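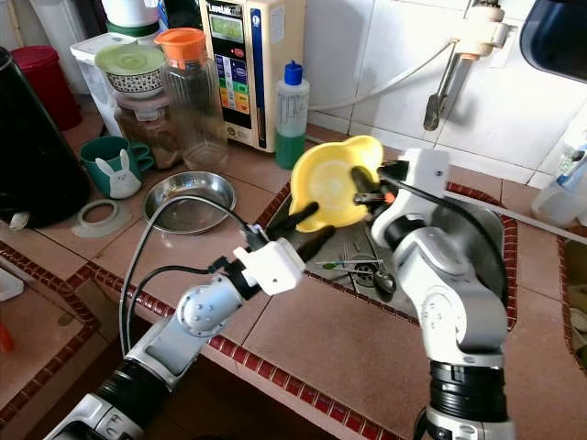
**Trelberg Youth Football: spring report to the Zeman Fund**
Period covered: January through April

Thank you again for taking us on for a second year. We know you read a good many of these reports, so I'll try to keep this one shorter than the last (my apologies for the nine pages on helmets).

The biggest piece of news is that sign-ups closed at 81 players, which is more than we have had since we started, and enough to field a proper junior team alongside the two older ones. Most of the new kids come from Grernden, where the middle school dropped football last fall, and their parents have been wonderful about the drive. We have had to borrow shoulder pads from Gurnau to get everybody through spring practice, and we would like to give those back before August if we possibly can!

The coaches' health checks, which you asked us to put first this year, are going well but slower than planned. All 8 coaches have agreed to a blood pressure check and a sit-down with the clinic before the season, and five have been so far. The other three are booked for May. We have also written down who takes over a practice or a game if a head coach is feeling ill, something we had always just sorted out on the sideline, and each team now has a named second.

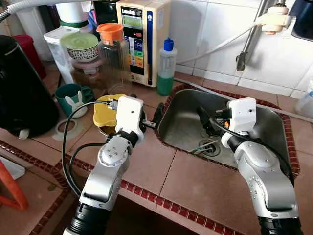 Two of the seconds still need their certification, and the next course isn't until June. We set aside $323 for the fees and the course books, and that should cover it with a little left over for whistles, which disappear at a rate I can't explain.

Spring practice itself ran on the lower field because the upper one was under water for most of March. We lost four sessions to the weather and made up three of them.

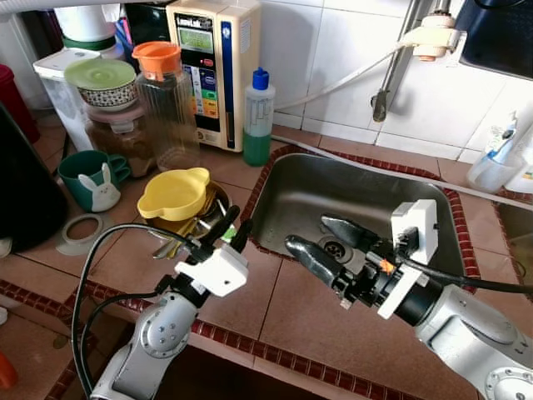
Team suppers have been the nicest surprise of the spring, and I wish we had started them years ago. They began as a way to get the older players talking to the new ones, and on our best night we fed 40 people between practice and dark. Cleaning up takes longer than the eating. There is the steel sink, the one with the little dark red tiles around it, and a stack of dishes on the counter beside it, so the linemen wash and the receivers dry, and they argue about blocking the whole way through.

Still to do before the next report: the last three clinic visits, the June course, and a decision on pads. We have asked two suppliers for prices and will send both quotes along as soon as they come in. If you would like to see a practice, we start at 5:30 p.m. and would be very glad to have you.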